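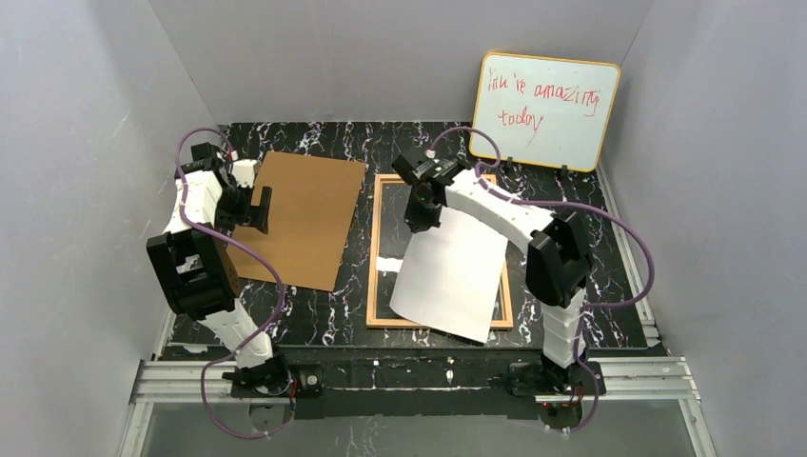

Rahmen, Papierbogen und Karton vor dem Zusammensetzen

Häufige Fragen: Bilder selbst einrahmen

In welcher Reihenfolge wird eingelegt?
Glas, Passepartout (falls vorhanden), Blatt, Rückwand. Der Rahmen liegt dabei mit der Sichtseite nach unten.

Welches Blattmaß passt in den Rahmen Sollow?
Der Falz misst 248 × 397 mm. Das Blatt auf jeder Seite 1 mm kleiner zuschneiden, da Papier bei Feuchtigkeit arbeitet.

Ist Karton als Rückwand zulässig?
Für Drucke und Kopien ja. Bei Originalen ist säurefreier Karton zu verwenden. Die Stärke darf 3 mm nicht überschreiten, sonst schließen die Federn nicht.

Das Blatt wellt sich nach dem Einlegen. Was tun?
Rückwand abnehmen und das Blatt zwei Tage unter Gewicht plan legen. Anschließend nur an der Oberkante fixieren, niemals umlaufend kleben.

Kann die Rückwand einzeln nachbestellt werden?
Ja, unter Artikelnummer 213. Der Versand erfolgt donnerstags ab Lager Lenville.

Wer hilft bei Sondermaßen?
Adesuwa Wike, Zuschnitt. Bitte Falzmaß und Falztiefe in Millimetern angeben.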